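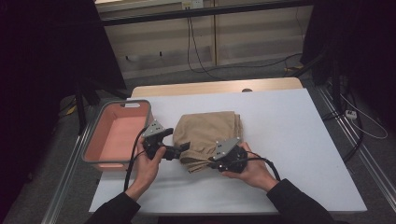

Re: [plaincloth] Washing new cotton before cutting, and a question about creases

Home Archive Threads Search Join Log in
7 min read

Message 982
From: Sunee Phromma
Date: 9/4/23

Dear all, dear Ludivine,

I have read your message two times and I want to answer it properly, so this will be long. Please excuse my English where it is not natural. I learned most of my sewing words from this list and I am still not sure when to say "cloth," when "fabric," and when "material." In my language we have one word and we are happy with it.

First I copy the part of the message I am answering.

> From: Ludivine Lebrun
>
> Hello everybody,
>
> I bought a length of heavy beige cotton twill at the Prunomau
> shop in Dillton, enough for two pairs of work trousers and an
> apron. The lady there told me it is "prepared" and I can cut it
> directly. My mother always washed everything before cutting, even
> the lining and the tape. I do not know who is right.
>
> Second thing. The cloth was lying folded on a shelf at my house
> since February, and now it has a pale line along the fold. I
> ironed it with steam. The crease is flat now but I can still see
> the line when I stand near the window. Is it dirt? Is it the sun?
> Can I cut around it or do I have to live with it?
>
> Third, for those who wash first: do you wash the whole length in
> one piece? My machine is small and last time the cloth came out
> like a rope.
>
> Thank you,
> Ludivine

About the first question. I am on the side of your mother. "Prepared" can mean several things, and a shop assistant does not always know which one. It can mean that the mill washed the cloth. It can also mean that it was only pressed between rollers, or that there is a finish on it so it looks smooth on the shelf. I have bought cotton with this word on the label and it behaved very well, and I have bought another with the same word and the trousers became short after the second wash. I still have them. I wear them in the garden.

What I do now is a test, before I decide anything about the whole length. I cut a piece from the end, I draw a square on it with a laundry marker, and I write down the size of the square on paper. Then I wash the piece in the same way I will wash the finished trousers, I dry it in the same way, I iron it, and I measure again in both directions. It is important to measure in both directions! Twill often becomes shorter along the length and stays almost the same across. With my last twill, a piece that was 83 cm long before washing gave me a loss that I could see without the ruler. I washed the rest two times before cutting and I was glad.

If the square does not change, you can cut directly, and the lady in the shop was right. In that case please tell us, so other people from Dillton know it.

One more remark here, for the apron. If you use the same cloth for the trousers and the apron, wash all of it together also when you plan to sew the apron only next year. The color goes down a little in the first wash. If you wash one half now and one half later, you can get two beiges which are not friends with each other. The same for pockets and for patches. I keep the leftovers from each project in the wash together with the garment, two or three times, and after this I put them in the mending box. Then a patch from the box has almost the right color when I need it.
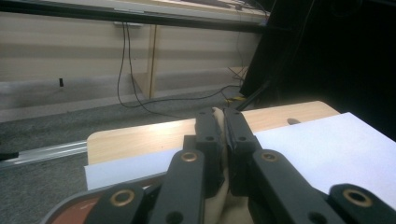

The second question is more difficult. A line along a fold can have three reasons that I know. It can be light, when the fold was looking to the window and the rest of the cloth was in shadow. It can be dust, which settles on the edge of the fold and goes into the fibers. Or it can be abrasion, if other things were pushed in and out of the shelf and rubbed there each time. The treatment is different for each one, and for light there is no treatment.

To find out, look at the line on both faces of the cloth. Dust is mostly on the outside and the reverse side looks clean. Sun fading is also stronger outside, but the edge of the line is soft, like a shadow, and it does not change when you brush it. For abrasion, take a magnifying glass if you have one, or ask a child with good eyes. You will see very short hairs standing up from the yarn.

You ironed it already with steam, and here I have to say something a bit sad. If it is dust, the heat maybe fixed some of it. Please do not iron again until you have washed. I would soak the whole length in cool water with a little plain soap. I use Pons in the green packet, but any soap without brightener is good. Leave it in the water overnight, change the water in the morning when it looks yellow, and then wash. Do not rub the line with a brush. I did this once on a brown cotton and I exchanged a dirty line for a pale one, much wider.

If the line is still there after the wash, I would lay out the pattern so that the line falls inside a seam allowance, or on the inside of the waistband, or on the underside of the pocket flap. For work trousers there are many places to hide something. The back of the apron bib is also possible if you line it. You wrote that you have enough for two pairs and the apron, so maybe there is a little freedom. Draw it first on paper, with the line marked. I always believe I can do it in my head and I always regret it.

Somebody will write that you can dye the whole length a darker color. It is true, but a faded line takes the dye differently and it sometimes comes back as a ghost. Try it on a strip.

Now the rope. I know this rope very well. My machine is also small, and we live on the third floor with no place to hang a long cloth. This is my way:

1. Before washing, sew the two cut ends with a zigzag stitch, or pull a thread and fringe them a little. Otherwise you will have a nest of threads around everything.

2. Fold the length loosely like an accordion, not like a roll, and put it in the drum in layers. Do not fill more than half of the drum.

3. Choose a cycle with low spin. High spin makes hard creases in twill and they stay in it for a long time.

4. Take it out when the machine stops. If you cannot be at home at that time, start it later.

5. Two people hold the ends and pull, first in the length and then corner to corner. Alone, you can hang one end on a door and pull from the other side, but be gentle with the corners.

6. Dry it over two lines or two rails, with the selvages straight. Turn it one time.

If your cloth is really too long for the machine, use the bathtub. My aunt in Pestbridge did all the cloth for her daughter's curtains in the bathtub, with bare feet, as people do with grapes. She said it was the best afternoon of that month. The water is heavy, so let it run out before you try to lift anything.

You can also cut the length into the large parts first: one for each pair of trousers and one for the apron, with a generous margin for shrinking. I know some people on this list are against it. I think it is acceptable if you wash all the parts in the same way and on the same day, and you mark the direction on each part with a thread. Twill has a direction, and after washing it is easy to turn one part around by mistake.

About storage, because you asked about the sun. I stopped to keep heavy cotton folded on open shelves. For the lengths I really like, I roll them on a cardboard tube from the carpet shop, with an old pillowcase around. For the rest I fold, but I open them when the season changes and fold again in another place, so the line is never in the same position. It takes one evening. I put a paper label with a safety pin on each one: what it is, where I bought it, washed or not washed. The last word is the most useful. Before I did this, I washed some pieces two times and some never, and I could not tell which was which.

I do not use plastic bags for cotton. Our apartment is humid in the rainy months and the bags kept the smell inside. If your house is dry, maybe it is no problem for you, and I would like to hear from people who live in a dry place.

I also want to ask something for myself. Does anyone have experience with the twill from the Prunomau shop in the heavier weight, the one they sell for bags? I want to make a cover for a folding chair, and I wonder if a home machine can go through four layers at the corners. I have needles in size 100 and in size 110. I would prefer not to buy a new machine for one chair, and my husband would prefer it even more.

Ludivine, please write what the square says when you have measured it. And if the line disappears in the soak, tell us also which soap you used. I looked in the archive, more than 3000 messages, and I found many people asking about fold lines but very few who came back with the result.

Warm greetings from a rainy place,
Sunee

P.S. The marker for the square must be a real laundry marker. I used a normal pen the first time – after the wash I had a very clean piece of cotton and no square.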